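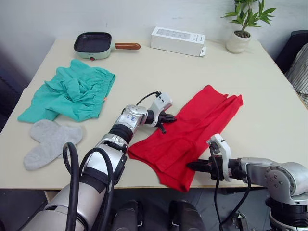

### 3.2 Households and storage of small appliances

The second part of the study dealt with where small electrical appliances are kept when they are not in use. Earlier work on kitchen storage has mostly looked at fitted cupboards and has treated the worktop as a place for preparing food. Our interviews in Vadby suggest that the worktop and the table are also used for storage, and that this changes how often an appliance is switched on.

We visited 103 households in July. Each was asked to name the appliances it owned, where each one was kept, and when it had last been used. Flats made up most of the sample, as the Skudeck estate was built with narrow kitchens and no larder. Two households withdrew before the second visit and are left out of the results below. The interview sheet was drawn up by Despina Kokkinos and tested beforehand on a small group of tenants in Waneleo, after which the questions on shared kitchens were reworded.

Appliances kept in view were used more often than those kept behind a door. The difference was largest for items used to cook a single dish, and smallest for kettles and toasters, which hardly anyone put away. Height mattered too. Several older tenants said they had stopped using anything stored above shoulder level, and one had given away a mixer for that reason.
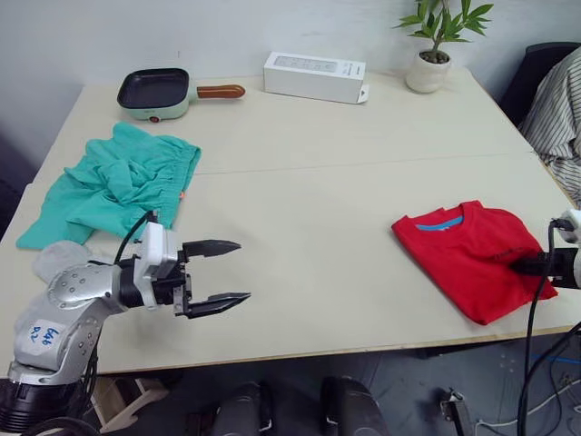 **Figure 2.** Small electric grill pan and white cardboard box at the back of a table.

Shape had more effect on storage than weight did. Tenants were willing to lift a heavy appliance out of a cupboard if it was compact, but complained about lighter ones that would not fit on the shelf. Long handles were the feature mentioned most. A grill pan of the kind in Figure 2, with its handle sticking out to one side, needs a good deal more shelf width than its cooking surface would suggest. Katsaros makes the same point about saucepans, though there the handle can often hang over the edge of the shelf below.

Original packaging was a further factor. Of the tenants who had kept the box, most used it only while moving house and stored it flat or filled it with other things. A smaller group put the appliance back in its box after every use. These tenants reported the lowest use of all, and 18 of them could not say when the appliance had last been taken out. The effect of tenancy length is dealt with in the next section.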